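Search articles Go

How to Sort a Mixed Box of Small Toys and Cards on One Table

By Rawan Zein
16 Mar 2022

123 shares 6 comments

Most houses with children have at least one box where everything small ends up. Soft toys, game cards, sticker packets, dice, hair clips, the odd battery. This page covers how to get through a box like that in one session, using a single table and a few containers you probably own already.

The method works for a shoebox or a large tote. A tote should be done in batches.

What you need

A table you can leave alone until you are done
A plain cover for it, or a tabletop with no pattern
Shallow trays or box lids
Zip bags in small and medium sizes
Rubber bands or card sleeves
A damp cloth and a dry cloth
A marker and masking tape
A trash bag and a donation bag

Setting up the table

Clear the table completely and wipe it down. Let it dry before you put any cards on it. If the top is glass or has a busy print, cover it with something plain and smooth. Brown or gray works well. Small white pieces disappear on a white cloth, and anything with a nap will hold on to glitter and crumbs. Tape the cover at the corners so it does not slide.

Decide now where each kind of thing will go. I use the left side for soft toys, the middle for whatever I am working on, and the right side for trays. If you are left-handed you may want to flip that. Write the names of the groups on masking tape and stick the tape to the trays. Keep the trash bag and the donation bag on the floor.

Do not tip the whole box out. Take out a couple of handfuls, spread them so that nothing overlaps, and deal with those before taking more.

First pass: pull the soft things

Soft toys take up the most room and are the quickest to sort, so get them off the pile first. Shake each one over the trash bag. Check the seams, the ears and anything sewn on, such as eyes or a nose. A loose eye goes in a small bag with the toy until it can be stitched back.

Make a keep row, a wash row and a donate row. Toys that need washing should have their care tag checked at this stage. If the tag is missing, clean the surface with a damp cloth and mild soap and skip the machine.

Second pass: cards and packets

Pick up the flat things next. Loose cards get bent if they sit under heavier pieces. Lift a card by sliding it to the edge of the table, or press down lightly on one side so the other side comes up. Scraping at it with a fingernail will fray the corner.

Turn all the cards the same way up and group them by the color or pattern on the back. Do not try to put a deck in order yet. When Nizar Harb and I did the box from the Brostville playroom there were over 900 cards in it, and the hour we spent ordering the first deck was wasted when more of the same deck came up from the bottom.

Sealed packets are kept apart from open ones. Open sticker packets can be folded over and clipped. Seed packets, sample sachets and anything else that is not a toy should leave the table now.

Third pass: hard pieces

What remains is usually dice, figures, building bricks and parts of things. Put dice and counters in a lidded tub. Batteries go in their own container, well away from metal pieces, and button batteries should be taken out of the children's reach right away. Parts you cannot identify go in one small bag marked with the month. I write April on mine if that is when I plan to look again. Anything still unclaimed by then can go.

Checking the groups before you pack

Leave a clear space between groups so you can see at a glance what is left. Keep soft toys to one side and let flat items have a smooth area of their own.

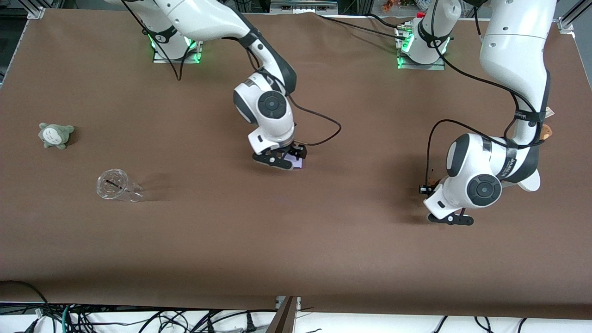 Vol. 6, No. 2

The gray-green plush with the pale belly is over by the left edge, lying on its side. Toys can be left lying any way you like while you work. The small purple-and-white piece is the sort of thing to look at closely before it goes in a tray, as a card and a packet can be hard to tell apart at a glance. Feel the edges: a packet will usually have a seam.

Packing up

Complete decks get a rubber band around a strip of scrap paper, with the paper against the cards. Incomplete decks go in a zip bag with the name on tape. Lay bags of cards flat in the bottom of the box and put hard pieces next to them. Soft toys go in last, or in a separate bin if you have one. They are the things most often taken out.

Stick a list of the contents inside the lid. Pencil is fine.

Notes

If a card is sticky, wipe it with a barely damp cloth, dry it at once and leave it out overnight under a book.

Raed Obeidat wrote in to suggest muffin tins in place of trays for very small pieces. They work, though they are awkward to empty. Tip them onto a sheet of paper and pour from that.

The lidded tubs I use are the small ones from Fadell. Any tub with a lid that clicks will do the same job.

Share this article 2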